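Spooling Your Veltier Reel and Setting the Drag

Section 2 of the Veltier set-up guide

If you've come straight from the unboxing section, your reel should have its handle on and its spare spool put away in the pouch. If the handle is still folded, go back and sort that first. I've tried to spool a reel with a folded handle and I can tell you it goes badly.

This section covers getting line onto the spool, setting the drag, and tying on your leader. I wrote it for the standard Veltier spinning reel, but everything up to the drag settings works for the smaller one too. Set aside a quiet evening the first time. You'll get a lot quicker at it, I promise!

What you need

The reel and the rod you plan to use it on
A filler spool of braid, or mono if you prefer it
A short length of mono for backing
Line clippers (braid laughs at your teeth, and your dentist won't)
A small strip of electrical tape
A damp cloth
A luggage scale or a spring scale for the drag

Fitting the reel

1. Put just the butt section of the rod together with the reel. You don't need the whole rod up for this, and a full-length rod in a living room finds every lamp.

2. Slide the reel foot into the fixed hood first, then bring the sliding hood up and tighten it by hand.

3. Give the reel a wiggle. If it moves, tighten a little more. Hand tight is plenty.

Caution: Don't use pliers on the reel seat. The threads are strong, but they aren't that strong, and a cracked seat isn't covered.

4. Open the bail and run the end of your backing down through the first guide to the spool. Make sure the bail is open before you tie anything! If it's closed, you'll get all the way through the knot and find the line goes around the outside of the bail wire, and you'll be starting over.

Backing

Braid is slick. Tied straight onto a bare spool, the whole lot can spin under load, so it feels like the drag has failed when the drag is fine. A few turns of mono underneath fixes that.

5. Tie the mono to the spool with an arbor knot. That's a plain overhand knot around the main line, plus a second overhand knot in the tag end to act as a stopper. Wet it, pull it snug, and trim it.

6. Close the bail by hand and wind on enough mono to cover the bottom of the spool evenly.

7. Clip the mono and join it to the braid with a double uni knot. Five turns on the mono side and eight on the braid side works well for me. Trim both tags close.

Note: If you bought the spool with the rubber band around the middle, you can skip the backing. The band grips the braid for you. I still put backing on mine out of habit.

Winding on the main line

8. Put the filler spool on something that lets it turn. A pencil held by a patient friend is fine. I use a Ratell line winder clamped to the kitchen table, and it has saved a few friendships.

9. Wrap the damp cloth around the line just ahead of the reel and pinch it. You want steady pressure. Dry braid pulled through bare fingers will cut you, and I have the little white scar to show for it.

10. Wind at an even pace. Stop after a couple of dozen turns and look at the spool from the side. The line should be lying flat from top to bottom.

If it's piling up toward the front or the back of the spool, you need to change the washers under it. Take the spool off and look at the shaft. Line heaped at the back (nearest the rotor) means you should take one thin washer out. Line heaped at the front lip means you should add one. Put the spool back, strip off what you wound, and try again. It's annoying, but five minutes now beats a summer of wind knots.

11. Keep filling until the line sits just shy of the spool lip. The thickness of a nickel is a good gap. I know it's tempting to squeeze on those last few yards — please don't. An overfilled spool throws off loops when you cast, and they always seem to come when the fish are close.

12. Clip the line, leave yourself a yard or so, and tuck the end under the line clip on the side of the spool. A bit of tape will hold it if you have a really thin braid that slips out.

How much line do you need? The filler spools in our range hold 223 yards, and that fills the standard reel nicely over a little backing. If you buy in bulk, the 1000 yard spool does several fills and works out cheaper, but do mark on the side how much you've taken off. I never used to. Then one July I ran out of line halfway through filling a reel the night before a boat trip, and had to drive out to beg some from Audrey-Anne MacLeod, who was very nice about it and has mentioned it ever since.

Setting the drag

The drag knob is on the front of the spool. Clockwise is tighter, counterclockwise is looser, and each click is a small step.

13. Put the rod fully together and thread the line through every guide. Check them all. Missing one is easy, and you'll hear it squeaking on the first cast.

14. Tie the end of the line to your scale and hook the scale to something solid, like a fence post.

15. Step back a few paces, close the bail, and lift the rod to a normal fighting angle.

16. Pull smoothly and watch the scale. The spool should start to slip at a quarter of the breaking strength of your weakest piece of line. For most people that's the leader. So with a 12 pound leader, you're looking for the spool to give at 3 pounds.

17. Adjust a click or two at a time and pull again. Do it several times. The reading should come out the same on each pull.

Caution: Keep your face out of line with the rod tip during this test, and wear glasses. If a knot lets go, the line comes back faster than you can blink.

If the drag feels jerky, with a grab and then a slip, take the knob off and look at the top washer. A new reel sometimes has too much grease in one spot. Spread it with a clean finger and put everything back in the same order it came out. Take a picture on your phone as you go. I lay the washers in a row on a paper towel, left to right, and so far I've had none left over.

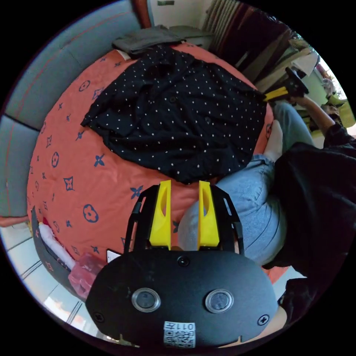
Skendano Tackle — Reel Service Department

Tying on the leader

Braid shows up in clear water and doesn't care for rocks, so I put a leader on nearly everything. A rod length of fluorocarbon is a good start.

18. Lay the braid and the leader side by side, overlapping by a foot or so.

19. Use the same double uni knot as before. If you already know the FG knot, use that one, as it slides through the guides much better. It takes practice, though, and a good uni beats a bad FG any day of the week.

20. Wet the knot before you pull it down. Dry knots heat up as they tighten, and the leader goes weak right where you need it.

21. Trim the tags and pull hard with a cloth around each hand. If it's going to fail, let it fail in the yard.

The first few casts

Take it easy to begin with. New braid often has a waxy coating, and it needs a bit of time to settle down on the spool. I start with something plain and fairly heavy, like the 106 size Yakubu metal jig with the hooks taken off, and make ten or so gentle casts over grass or open water.

Close the bail by hand after each cast and give the line a light tug before you start winding. That one habit gets rid of most of the loops that turn into wind knots. Yes, the bail will close by itself if you turn the handle. I'd still do it by hand.

Afterward, look at the spool. If there's a loop sticking out, don't yank it. Open the bail, pull line off gently until the loop comes free, and wind back on under a little tension.

When you get home

Back the drag right off before you put the reel away. Washers left squashed all winter go flat and sticky, and a sticky drag breaks leaders. Tie a bit of tape to the rod to remind yourself to set it again before you go out, or you'll be like me, hooking the first fish of the year with no drag at all and wondering what that whizzing noise is!

If you've been in salt water, tighten the drag first, rinse the reel under a soft tap, shake it, and let it air dry with the handle pointing down. Then back the drag off. Never dunk the reel in a bucket, and keep the pressure washer well away from it. Oiling the line roller and handle knob is covered in the next section.

Last revised November 27, 2024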